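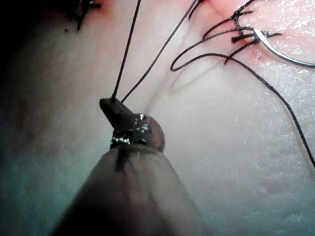
Jutlow opened its training suite in July for the first public showing of Bavon, a surgical robot that is learning to stitch, and what a day it was! Visitors filled the viewing room from mid-morning until well after tea, watching the close-up view on the big screen. Much of the talk was about how the jaw grips the black thread and keeps it taut, with knotted stitches already sitting along the reddened cut and the curved needle beside them. Surgical trainees will know how hard that is to do neatly.

Bavon was built by the Tiedemann workshop and runs on Tinus, a control program that learns from recorded stitching sessions. It has had 3,000 of them to study so far, and the team hopes to add another 1,000 before the next open day.
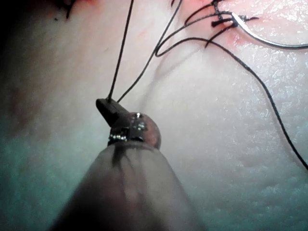
Ruan Visser was keen that visitors should see the slow parts too — the pauses, the second tries, the thread that has to be picked up again — and said that the questions from the floor were the best the team had been asked all year. Several went straight into the notebook.

Demonstrations ran in groups of 12, with time afterwards to sit at the practice desk and tie a few knots by hand. Plenty of people stayed on for a second go.

School and college groups are welcome at the next open day. Places are free and can be booked through the Jutlow front desk.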